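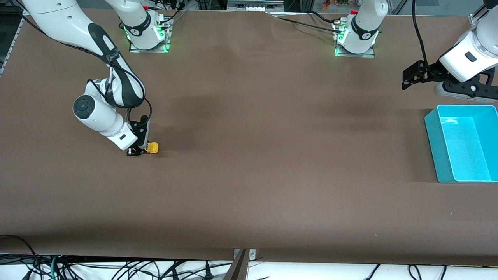 Two-arm sorting cell, Letenby site. Right arm gripping a small yellow piece; turquoise bin at the other side of the table.

Progress to end of July

The cell ran 518 hours in the period and handled 2,662 parts. Stops needing an operator fell to 13, mostly missed grips on small parts. Skilia supplied revised gripper settings, now in use on both arms.

Staffing: no positions cut. Hand sorting on the early shift is down to 20 minutes per operator. Four operators moved to inspection; two have asked to return to packing, and Ju-won Yoo is reviewing the rota with them. Cell training is paid time.

Open items: Gimico parts list, Cheon feeder delivery, written restart procedure for the night shift.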